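Two-arm benches get a new rulebook at Sesix

I've had a nosey through the new bench rules Sesix put out in January, and I rather like them! There are 19 in all, down from a frankly silly 360, and most fit on one page. Arms that share a table now have to start at low speed, and cables get checked before every run (about time, if you ask me). Zainab Adeleke, who wrote most of it, told me the cable rule caused the longest arguments. Household stuff counts too, so mugs, plates and forks go on the same risk sheet as everything else. Teams have until the spring to switch over, and Dolan has already asked for a copy.
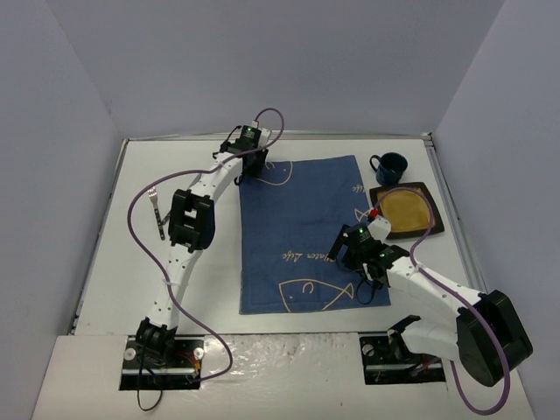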